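How to get deodorant marks out of dark and light tops

Posted May 19, 2018 by Amerley Zakaria

Most of the advice on this is rubbish. I have tried the lemon juice, the crushed aspirin and the rolled-up pair of tights, and I kept notes. Only two things earned their place in my cupboard: white vinegar and plain washing soda.

Start with the white crust that sits on the surface. Brush it off with a dry nail brush before any water goes near it. Then dab on 50 ml of vinegar, straight from the bottle, and leave it while you have your tea. Rinse in cool water.

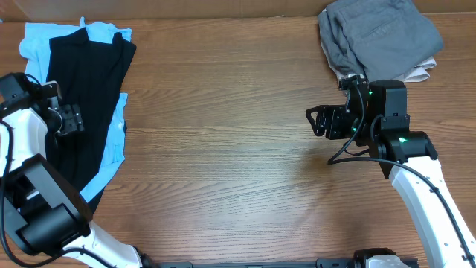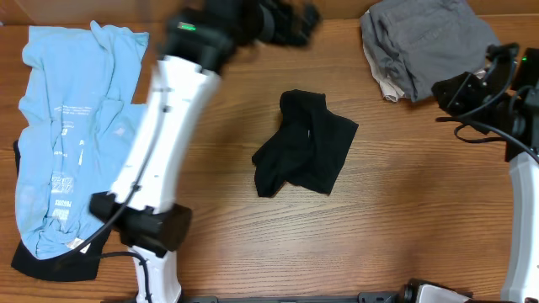 Does vinegar fade black cotton?

I haven't seen it happen, and I've treated the same black top every few weeks since last June. Test the inside of a hem first if the dye is cheap. Wool and silk I leave alone.

For the stiff yellow patches under the arms, dissolve four tablespoons of washing soda in a bowl of warm water and soak overnight. Rinse well - soda left in the cloth feels horrid. Roswitha Rothe at the Arnstead laundry swears by a second soak. I found it made no difference, but her tops may be worse than mine.

Skip the tumble dryer until the mark has gone. As for the special sprays, I bought the Vulow one and was not persuaded.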